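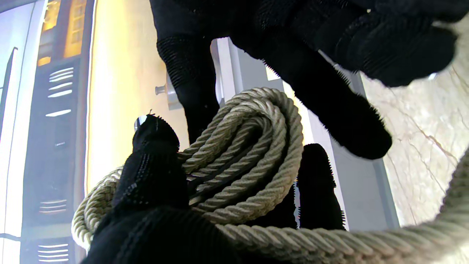
Mooring charges at Platetgate: replies from berth holders

harbour_office_uvside
Berth holders are reminded that the revised winter mooring charges at Platetgate take effect in December. Boats under 10 metres will remain in the lower band. All other craft will be billed at the higher rate, payable to the Uvside office.

fliltesik_owner
I wish to record an objection. My boat measures 8 metres on deck and has been placed in the higher band, apparently on account of the bowsprit.

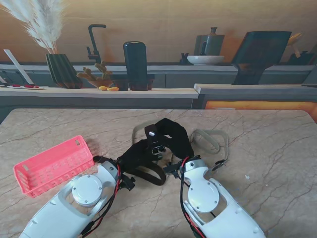
pontoon_18
The measuring rule has been in the berth agreement for years and I see no fault in it. A bowsprit takes up water like any other part of a boat. The office counter could do with a new top before it worries about bowsprits, and pale marble with dark veins, like the tabletop shown, would be my choice. My own bill came to 1,421 and I have paid it.

fliltesik_owner
With respect, the agreement says "length of hull". It does not mention spars.

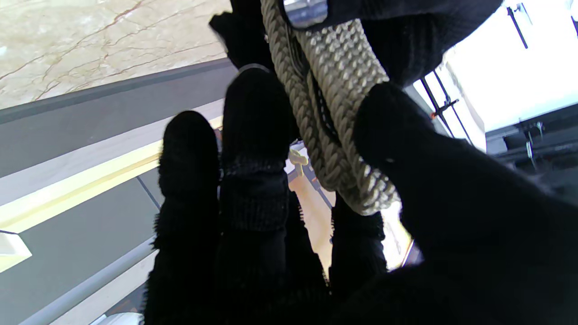 Clause 18 is the relevant one, and I would ask the office to reply to it in writing.

huttunen_berths
I support the previous poster on the wording, though not on the delay in payment. Pay first and appeal afterwards.

harbour_office_uvside
The point on clause 18 has been noted. Appeals should be lodged at the office before noon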